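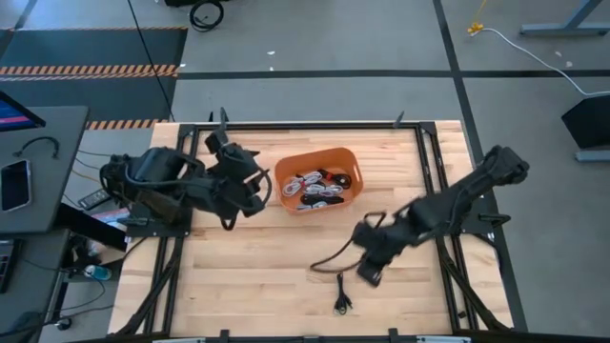 # Cable sorting set, Salian robotics club

Recordings made by the Salian robotics club at Amville for the student project "Tidy Bench". Two arms, one wooden table, one basket of mixed cables. The task is to move cables between the table and the basket without dragging the rest out.

Last updated 1/29/19.

## Contents

- 438 episodes, each up to 18 seconds long
- 13 episodes held back for testing, listed in `test.txt`
- joint positions for both arms, gripper opening, one head camera
- a short text label per episode, written by the student at the controls

Recording started in November. The first batch used a different basket and is kept in `old/` — please don't mix it with the main set.

## Layout

```
episodes/
 left_only/
 right_only/
 both/
labels.csv
test.txt
old/
```

## Known problems

- Black cables are hard to pick out when they lie across the arms' own wiring.
- Labels use "lead", "wire" and "cable" for the same thing. We have not cleaned this up.
- Some `right_only` episodes begin with the gripper already moving.
- Clock drift between arms and camera is not corrected. Use the `t_arm` column.

## Use

Free for school and club work. The set was made for the Bastulham student round, which limits entries to 2,000 training steps, so the baseline in `train/` stops there. It needs the Zellano reader, version 2 or later.

Corrections to `labels.csv` are welcome — send one change per request and give the episode number.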